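Ticket: left/right streams drift apart in Vellov sync node
Component: Trastgate recorder, bimanual
Status: open, waiting on Anjana Bhattacharjee

Replayed the table session again this arvo. Left gripper pose lags right by 3 frames at the start, fine, we knew that. By frame 667 it's way worse and the fingers no longer line up with anything in the merged view.

Tried so far:
restarted sync node — no change
swapped USB ports, no change
dropped rate to 200 Hz, drift slower but still there 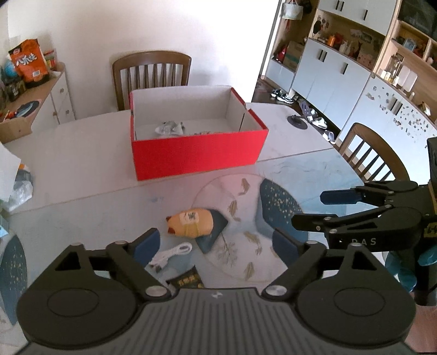 Log spits this out over and over:
WARN sync: stamp older than buffer head, dropping (159)

So it's dropping left packets and then interpolating across the gap. Width estimate goes first, then pose. Checked the Weerasinghe branch, same behavoiur there, so not the new filter.

Other thing. Tracker loses features over the clear sheet on the table. Koi print underneath is fine on its own, I reckon reflections are the problem. Masked the near half of the table and relocalisation stopped jumping. Separate bug? Logging it here for now, split it if you want.
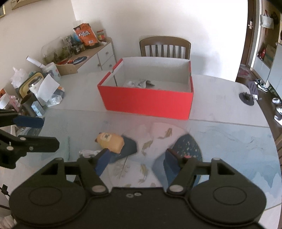
Next: force both sides onto the host clock, kill the per-device offset in the Brernusden config (line is commented "temporary", lol). If the drift goes away we've got our culprit.

Anjana — can you check if the offset gets re-applied on reconnect? Looks like it's additive, I can't see anywhere it gets zeroed. Don't merge the recorder change til teh replay is clean end to end.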